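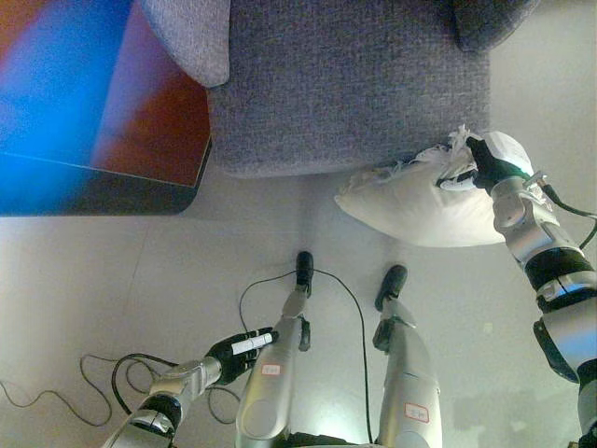 Petro Sirko objected at this point in the interview that a pillow on a sofa has no place of its own, only a place where it was last put down. We kept the remark because it fits what many households in the Plororbridge study told us. Books and dishes go back to a shelf or a cupboard. A loose pillow goes back to a seat, and which end of the seat is left open.

The diaries bear this out. Over the four weeks we logged 1,030 tidying acts, of which 338 concerned pillows, throws or seat cushions. Most were short and were written down late, if at all — Dijkstra had to ask again about half of the evening entries. Two habits were common. In the first, the pillow is lifted by a corner and dropped in place. In the second, it is held at both sides, shaken and stood against the backrest. People who used the first habit often came back later to straighten the pillow.

Covers with a trimmed edge were a separate matter. Several people said they avoided pulling on the trim, but took hold of the nearest corner anyway when the other hand was full. Figure 2 shows a fringed white pillow held in this way in front of a grey upholstered armchair, with a pen in the same grip.

**Figure 2.** Corner hold on a fringed pillow.

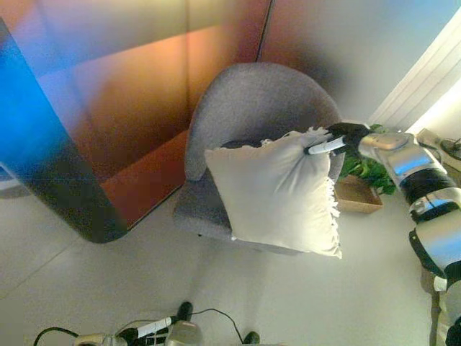
### 4.2 Throws and blankets

Throws were folded less often than we expected. In most diaries they were laid over an arm or the back of the seat, and the word "folded" was used for both.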